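Riltemlow housing group sets aside money for laundry robot trial

14 comments | Share

Bikulstead, the Riltemlow housing group, has agreed a budget for the first stage of its laundry robot project, and most of it will go on hand-held grippers, with no robot bought until next year at the earliest.

The project, called Penner, is meant to find out whether a machine can pick up, straighten and fold clothes in an ordinary home well enough to be worth paying for.

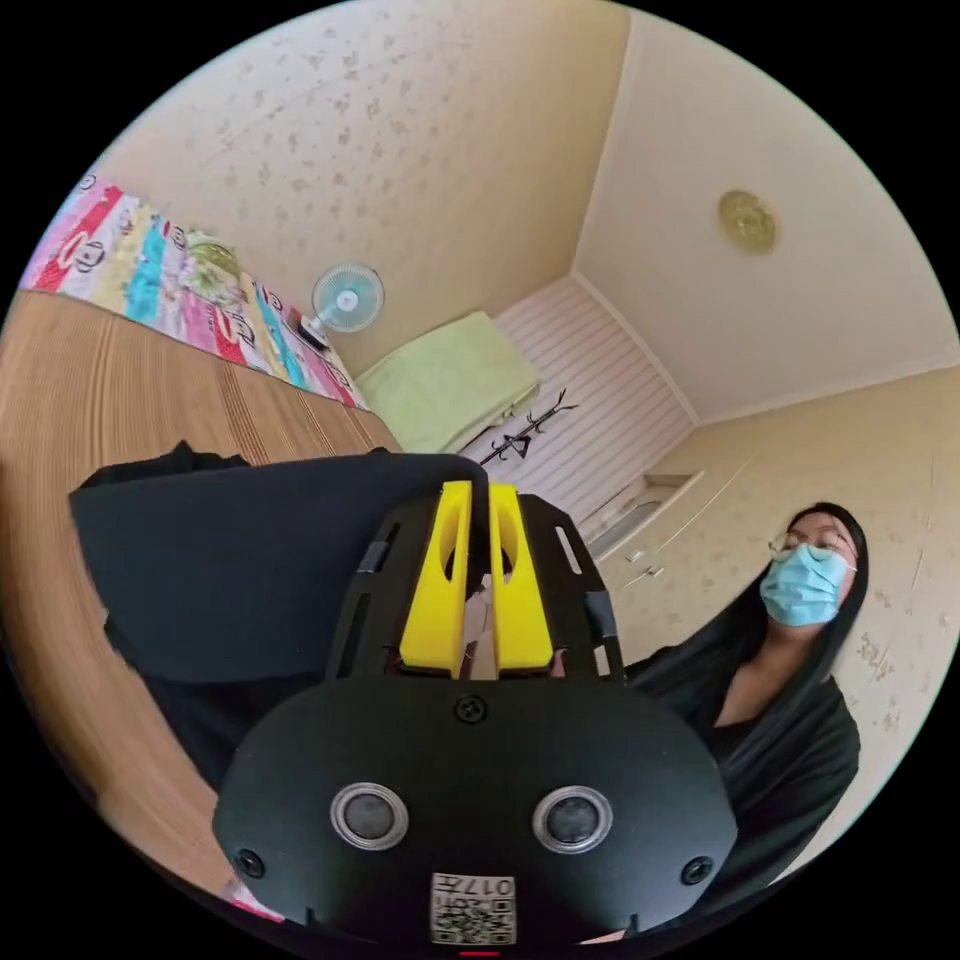
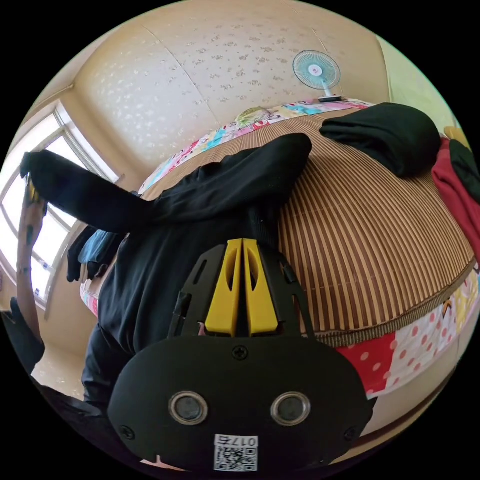 Shona Ellerbeck
Housing and services reporter

Under the plan approved in May, Bikulstead will buy 31 grippers from Zindmont, the firm that has been lending it a smaller number for early sessions. People use them by hand to move clothes about while the cameras record. The recordings are then used to train the software that would later run a robot arm.

The group had first asked for money to buy two complete robots straight away. That request was turned down in the spring after its finance team pointed out that the arms would have sat in a store room until there was enough material to train them on. The revised plan puts the recording first and leaves the arms for a separate decision.

Each gripper is priced at £2,000, including a charger, a carrying case and one set of spare fingers. Further spares are charged separately. Bikulstead has asked Zindmont for a fixed price on these for the length of the trial, as the fingers are the part it expects to replace most often. Zindmont has agreed in principle but the figure had not been settled when the plan went through.

The trial will run for eight months and is due to take in almost 80 homes, all of them rented from the group. Tenants who take part will be paid for their time and can stop at any point. Sessions will be held in whichever room people normally sort their clothes. Some use the bed, others the floor, and the group wants both.

Dark clothes are high on the list. Early sessions suggested that black sleeves and black trousers are harder for the software to tell apart once they are bunched up, and the people planning the trial have asked for more recordings of them than of anything else. Bedding will come later. Towels have been dropped altogether, as there is already plenty of material on folding them.

Storage has turned out to be one of the larger lines in the budget. The recordings take up far more room than the group had allowed for, and it will now rent space by the month so that it can give it up when the trial ends. A smaller sum covers insurance for the grippers while they are in people's homes, and there is money for travel between the group's estates. Training for the people running sessions is put down as half a day each.

One item was taken out. The group had pencilled in a demonstration flat, fitted with its own bed, wardrobe and washing machine, where sessions could be held all year round. Officers decided the money was better spent visiting tenants, and the flat will be let in the normal way.

Privacy was the subject of most of the questions from tenants at an open evening in Riltemlow. Bikulstead says anyone whose home is recorded will be shown what the cameras pick up before they agree to anything, and that recordings can be withdrawn up to the point where they are used in training. The group has been asked to put this in plainer wording on the consent form, and a new version is being prepared.

What happens after the trial depends on the results. If the software does well enough, Bikulstead will ask for quotes for a single robot arm from at least three suppliers, Zindmont among them. If it does not, the grippers will be offered for sale and the recordings kept for other work.

The first grippers are expected to arrive in time for sessions in September. Tenants who want to take part can ask at their estate office, which is open until 4.30pm.

Get Riltemlow news by email. Sign up to our newsletter. You can unsubscribe at any time.

Contact the newsroom | Corrections | Cookies | All rights reserved | Back to top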